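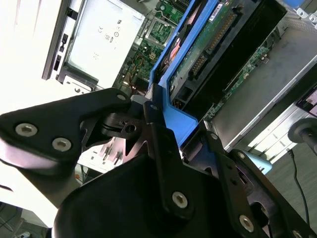
Hadus Bare Tower, Practice and Rebuild Grade

We get asked for these all the time, mostly by repair classes and by parents whose kid has decided to build a computer (good for the kid!), so we finally gave them a page of their own. It's a used black desktop tower with the power supply and green motherboard still in place and the wiring still run, and you bring the rest.

What you need to add is a processor and memory. The socket has its metal retention frame but nothing in it, and the memory slots are empty too, so please don't order one expecting to plug it in and check your email. A graphics card is included.

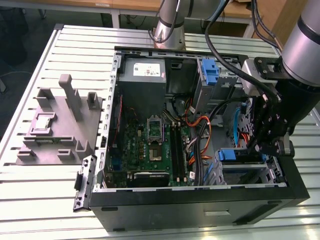 The bright blue latches on the drive bays are the part everybody ends up liking, and they're easy to find even when you're leaning over the case with a flashlight in your teeth. Lay the tower on its side with the panel off and you can get at just about everything from above. Do keep the cables clear of the memory slots while you work, and go gently around the socket pins, which bend if you so much as look at them wrong.

Price: $68, side panel included
Item number: 2422
Returns: 60 days, unmodified
Pickup: Gramville counter, until 5 p.m.

Classes ordering 11 or more should write to Rajeshwari Gowda, who will happily talk shipping with you for as long as you like.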